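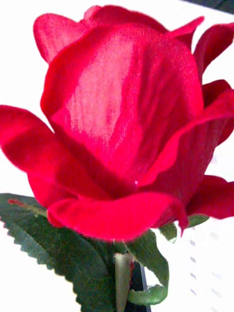
Kianoush Parsa has mixed records for 14 years and doesn't think much of the Kandeck, the new fader controller from Gronia. "It's 35 knobs looking for a job," he says. Gronia says it will speed up any session. Parsa tried one through April and went back to his mouse for automation.

What about the motorized faders? "Nice for a day or 2. Then you hear them." He did like the transport buttons. I asked whether the promised script update might win him over. "They promised that with the last one," he says. "Ask me when it's out."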